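Ticket 141
Site: Kistska holiday park, reception and lower road
Product: Trosance booking system, with Marnik door lock controller
Priority: Normal
Status: Open, waiting on supplier
Date opened: December 1, 2019

Summary
Guest key codes issued after dark do not work at the chalets on the lower road. Codes issued in the daytime work at every chalet.

Reported by
Reception, evening shift.

Details
A guest checked in at reception, was given a printed code by Trosance and walked down to the chalet. The keypad lit up, took the code and gave three short beeps, which the Marnik booklet lists as "code not known". Reception issued a second code, with the same result. The guest was let in with the metal key. A second party on the same road had the same trouble. Guests on the upper road had no trouble that evening.

We had something like it in May, when the clock on the controller was wrong after a power cut. That was ticket 108. The clock was the first thing checked this time and it is correct.

Steps taken

1. Checked the clock on the controller against the reception PC. They match. Time zone is right and the summer time box is ticked.

2. Checked the codes in Trosance. Both were created and marked as sent. The sent mark only means the code left the PC. It does not mean the lock received it.

3. Opened the controller log. Upper road locks show each code arriving within a minute. Lower road locks show nothing from late afternoon until the next morning, then all the waiting codes come in together. By then the guests were already in on the metal key.

4. Restarted the controller from the front panel. No change.

5. Restarted the Wako radio relay, which passes the codes from reception to the lower road. It came back with a steady green light. Codes went through for a short time and then stopped again.

6. Changed the relay batteries, although they tested as good. No change.

7. Swapped the upper and lower relays. The fault stayed on the lower road, so the relay itself is sound. Swapped them back and labelled both.

8. Moved the lower relay to a shelf in the laundry for one night, running off an extension lead. All test codes arrived, including those sent late in the evening. The laundry is locked at weekends and the lead runs across the doorway, so it can't stay there.

9. Changed the resend time on the controller from 30 minutes to 2 minutes. Codes still do not arrive at night with the relay in its usual place, and the log fills up much faster. Set back to 30. 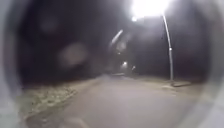
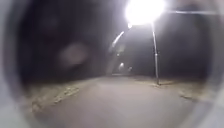
The relay's usual place is a box on the outside wall of the laundry, and its mains feed is shared with the outside lighting circuit. The fault starts at the time the lighting timer comes on and clears when it goes off, which fits the log in step 3. I have not been able to prove that the lighting is the cause. Both pictures have the tall lamp on the right lit. I do not have the make or the wattage. The electrician has been asked for both, and for a separate feed to the relay box.

Workaround for reception
Issue lower road codes before the lights come on wherever the arrival is known. For late arrivals, hand over the metal key and sign it out in the book. Do not issue a second code, as both will turn up at the lock the next morning and the older one then has to be deleted by hand.

Questions for Marnik support
Can the controller raise an alert when a code has not been accepted by the lock? At present we only find out when the guest walks back up.
Is there a wired link that can be used in place of the Wako relay?
Does deleting a waiting code in Trosance also remove it from the controller queue? In our tests it did not.

Update
Marnik have replied asking for the full controller log. Log exported and attached to the ticket. They have not yet answered the three questions. Electrician's visit not booked. Leave ticket open.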